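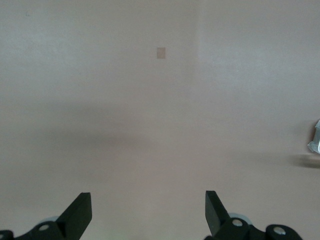
Photo: Yhon Cuervo

Section 4. Getting the surface ready

Okay, so you've unpacked everything from the Risness box and you're itching to start sticking things down. I get it! But please do this section first. I skipped it on my own first try and spent a whole August weekend scraping up crooked pads with my fingernail.

What I mean by "surface" is the flat matte top you're going to mount on. Mine's painted a mauve-beige that the Ganidberg color card calls Flanar (number 179, if you want to match it). Any flat matte paint works. Gloss is a different story, see the note at the end.

You'll need:
a soft cloth, no lint
a bowl of lukewarm water with one drop of dish soap
a pencil, the softer the better
masking tape or plain paper labels
a desk lamp you can move around

1. Take everything off the top. I do mean everything, including the little parts you swear you'll work around.

2. Wipe it down with the damp cloth, long strokes, one direction. Don't scrub. Matte paint goes shiny where you rub it and there's no getting that back.

3. Let it dry for 20 minutes. Go have a coffee.

4. Set the lamp down low at one side and look across the surface. Soft, blurry dark bands are usually just shadows (your arm, the lamp neck, a shelf overhead). Move the lamp and see if they move too. If a mark stays put, it's on the paint, so go back to step 2 for that spot only.

5. Look for specks. One tiny dark dot hardly shows from standing height, but under a thin pad it makes a bump. Lift it with a bit of tape. If it won't lift, leave it and shift your layout over a little.

6. Stick down your first marker. I use a small tan rectangle, taller than it is wide, with clean straight edges so I can line a ruler up against it. Press from the middle outward.

7. Measure from the marker to where the next one goes and pencil a faint tick there. Check it against the template sheet before you stick anything else down.

8. Keep going until all your markers are in, then leave the whole thing alone overnight.

Caution: don't use the silver Henao clips to hold the template in place on fresh paint. They bite. Wait at least 20 days after painting, or just use tape.

Caution: no alcohol wipes on matte paint. Florin Cârstea tested this for me on an offcut and it left a pale ring you could spot from the doorway.

Note: if one side of your top looks lighter and grayer than the other, check your light before you blame the paint. A window on one side and a warm bulb on the other will do that to beige every time. I repainted half of mine before I figured this out, and it looked exactly the same afterward, argh.

Note for gloss tops: the pads will stick, but they creep. Use the thicker ones (spare part 2493) and give them two nights.

When the markers are all in and nothing slides under your thumb, go on to Section 5, Fitting the rails.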